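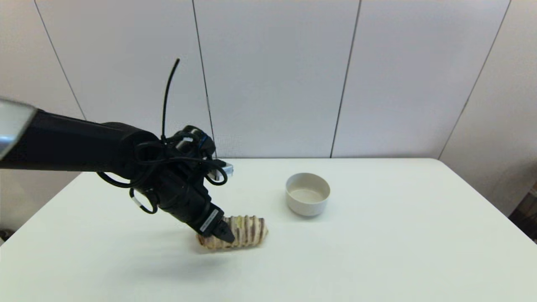
Groditz Lab Notes: Interview with Kirsten Gunnlaugsson

Monday, June 29, 2026

The manipulation group at Groditz has spent the past year on a narrow question: how much of a grasping policy's failure rate comes from choosing the wrong place to grip, and how much comes from choosing the wrong moment to close. Kirsten Gunnlaugsson led the work, which the group calls Hokotano. She spoke with Wellington Siqueira, who edits these notes.

The policies in the study are trained by imitation. An operator teleoperates the arm, the joint positions and camera images are logged, and a network learns to predict the next short segment of motion. The gripper command is normally one more number in that segment. Gunnlaugsson's group separated it out.

"When the gripper channel is predicted together with the arm, it gets averaged," she said. "The operator closes a little early in one demonstration and a little late in the next. The arm can tolerate an average of two paths. The fingers can't tolerate an average of open and closed."

Hokotano keeps the arm prediction as it was and adds a small second output that estimates the time remaining until closure. The fingers stay open until that estimate falls below a threshold. The threshold is set once per gripper and is not tuned per object.

Training used 300 demonstrations of a single task, in which an object is picked up from a white table and placed in a bowl. The objects were chosen for shape and softness. Several are roughly cylindrical, with ridges or stripes around the body, and these gave the older policy the most trouble.

"A ribbed object gives you a lot of edges, and most of them are not the edge of the object," Gunnlaugsson said. "The baseline would reach a good position above it, close slightly high, and pinch the top surface. From the log it looks like a position error. If you replay the same arm path and delay the fingers, many of those attempts become grasps."

That replay test is the main result. The group took 41 failed attempts by the baseline policy, reset the object to its recorded pose, and ran the same arm trajectory again with only the closing time changed. In 12 of them a later closure produced a stable grasp. The remainder failed at every closing time tried, and the group classed them as position errors.

Asked whether 12 was fewer than expected, Gunnlaugsson said it was. "I had assumed timing would account for the majority. It doesn't. What we can say is that these are failures you can remove without collecting any more data, and that they were being counted under the wrong heading."

The replay has limits. Resetting a soft object to its recorded pose is done by overlaying the stored image on the live one and moving the object by hand until they match. Rotation about the long axis is hard to see on a striped surface. Each replay was therefore run 3 times, and an attempt was counted as recovered only if all of the runs held.

The camera at the wrist raised a separate issue. In the last part of the approach the fingers and the object fill most of its view, and the time estimate becomes noisy. The group tried smoothing it and found that this delayed closure too far on thin objects. The current version uses the head camera alone for the final estimate.

"It's less precise, but the error is consistent," Gunnlaugsson said. "A consistent error can go into the threshold."

The group also tested a force-based trigger, in which the fingers close on first contact with the table or the object. It worked on firm items. Soft ones deformed before the contact signal rose above the noise from the arm's own motion, and the test was dropped.

Siqueira asked about transfer to other hardware. The threshold has been measured on one gripper model only. A second site, at Lomeck, will repeat the replay protocol in October with a gripper that closes more slowly, using the same object set and a new set of demonstrations. Gunnlaugsson expects the threshold to change and the proportion of recovered attempts to stay similar, though she would not put a range on it.

The replay scripts and the list of failed attempts are available to other groups at Groditz on request. The trained weights are not being circulated until the Lomeck runs are complete.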